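Edge Line Restriping on the Pralisstead Road: Notes on Materials, Cure and Retroreflectivity

From the maintenance section newsletter, 30 September 2025

Several readers asked for more detail on the edge line work mentioned in the last issue. What follows is a longer version of the summary that went to the district office, with the material selection and the measurement method filled in. The plan sheets have not changed and can be requested from the records desk under work order 1818.

Background

The Pralisstead road is a two-lane rural collector with no curb, narrow shoulders and tree cover on both sides for most of its length. The old markings were conventional waterborne paint with drop-on glass beads. They had been refreshed on a fixed cycle for many years, and the cycle had stopped matching the actual wear. Some segments were repainted while they still had useful life. Others fell below the maintenance value long before their turn came up, mostly on the inside of curves and at the field entrances near Jirnedeo, where farm traffic tracks soil onto the pavement.

The purpose of the work was to move from a calendar schedule to a condition schedule. That requires measured values, and until this year the section had only visual ratings. Visual ratings made in daylight say very little about how a line performs at night under headlights. A line can look clean and white at noon and return almost nothing after dark if the beads are gone.

Material selection

Three marking systems were considered: waterborne paint, thermoplastic and a two-component epoxy. Preformed tape was ruled out on cost at the estimating stage.

Thermoplastic gives a thick line with intermixed beads, so that new beads are exposed as the surface wears. It bonds by heat, which suits asphalt well. Its weak point on this road is the plow. The section lost long runs of thermoplastic on the Pappas grade in an earlier season when a steel blade caught a raised edge and peeled the line forward. The grade was patched with paint afterward and has been a mixed surface ever since.

Epoxy is thinner and holds up better under a blade. It needs a clean, dry surface and a correct mix ratio, and it takes longer to reach a no-track condition. On a road with no convenient detour, a long cure means a long cone line and a second trip to pick up the cones.

Waterborne paint is the cheapest per foot and the most forgiving to apply. It also has the shortest service life. The section already owns the equipment for it.

The decision was to use epoxy on the Pappas grade and at the curves, and high-build waterborne paint with larger beads on the tangents. The center line was left in its existing material except where it crossed a treated segment. Mixing systems on one road complicates the inventory. Segment limits are therefore recorded by station, and each change of material is set at a culvert or a driveway so that it can be found without a survey.

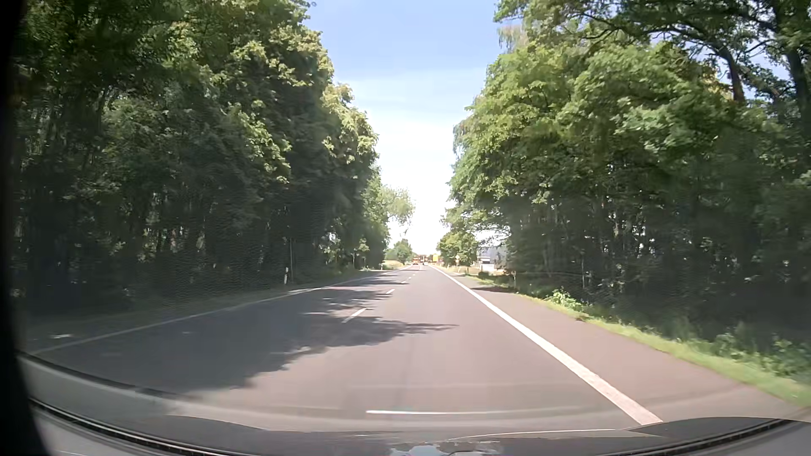 Surface preparation took more time than application. The paint segments were swept and blown. The epoxy segments were ground lightly to remove loose paint, then swept, blown and checked for moisture by taping a square of clear plastic to the pavement and looking for condensation on its underside. Any segment that failed the check was left for the next shift. Grinding was kept shallow. A deep groove holds water, and it leaves a visible scar if the line is later moved.

Application

The paint was applied in June with the section's own truck. The epoxy was placed by a contractor, Rakico, under the annual marking agreement. Both crews worked from the same layout, which was pulled from the existing edge line except at two locations where the old line had drifted toward the shoulder over successive repaints.

Drift is a common result of repainting by eye. Each pass follows the previous one with a small error, and the errors do not always cancel. At the larger of the two locations the line had moved far enough that the lane was visibly wider than the one opposite. The crew set a string line from the center and reestablished the correct offset, and the old line was removed by grinding. Black masking paint was not used. It wears off before the line beneath it does, and under wet conditions at night the two can be hard to tell apart.

Wet film thickness was checked with a notched gauge on a metal plate laid in the path of the truck. A plate was pulled at the start of each segment and again after every refill. Bead rate was checked by running the guns into a bag for a timed interval and weighing the result. Both checks are simple and both were skipped too often in the past. The record sheets now have a required field for each, and a segment without entries is treated as unverified.

Bead embedment deserves a separate note. A glass bead returns light best when it is sunk a little past half its diameter. If it sits too high, traffic pulls it out in the first few weeks. If it sinks too deep, the binder covers it and it does nothing until the surface wears down. Embedment depends on film thickness, binder temperature, bead size and the distance between the paint gun and the bead gun. On the first paint segment the beads were sinking. The bead gun was moved back on its bracket and the following segments improved, as judged with a hand lens.

Measurement

Retroreflectivity was measured with a handheld instrument using the standard 30-meter geometry, which approximates what a driver sees from a passenger car at night. Results are given in millicandelas per square meter per lux. The instrument was calibrated at the beginning of each session and after every change of battery.

Nine readings were taken in each measurement zone at even spacing, all in the direction of travel. Direction matters for paint. Beads dropped from a moving truck tend to collect more binder on one side, so a line read against the direction of application gives a lower value. Edge lines are seen by traffic in one direction only and were read that way. The center line is seen from both directions and was read from both, with the lower average kept as the value of record.

The section has adopted two thresholds. A zone average below 100 places the segment on the list for the coming season. An average below 70 moves it to the front of the list and triggers a night inspection. These are working values for this road class and may be revised when a full year of readings is available.

Dirty lines were read as found, then rinsed, dried and read again. The difference between the two numbers is useful by itself. Where rinsing restores the value, the problem is soil and the remedy is a sweeper. Where it does not, the beads are gone and the line needs material. Several of the zones near Jirnedeo fell into the first group. Under the old schedule they would have been repainted.

Shade and cure

Tree cover affected the work in ways that the estimate did not allow for. Pavement in shade stays cool and damp well into the morning, and the moisture check failed most often in those places. Crews began on open segments and moved to shaded ones after midday. This added travel between segments but reduced the number of rejected starts.

Leaf litter is the other problem. Tannin stains lower the daytime contrast of a white line without much effect on the night value, and wet leaves cover the line altogether for part of the fall. The sweeper route has been extended to include the full length of both shoulders — previously it turned around at the Pappas grade.

Records

All readings are entered by segment in the marking inventory, along with material, bead type, film thickness and the application crew. The old visual ratings have been kept in a separate column for comparison. They agree with the instrument at the extremes and poorly in the middle of the range, where most of the repainting decisions are made.

The next set of readings will be taken in spring, once the winter abrasives have been swept. Plow operators are asked to note the station of any place where the blade catches or chatters on a line and to leave the note with the daily sheet. Epoxy segments are of particular interest. A form is available at the yard, but a plain note with the station and the direction of travel is sufficient.

Driveway owners along the treated segments may see small white paint dots at the pavement edge. These mark the limits of the measurement zones and should be left in place.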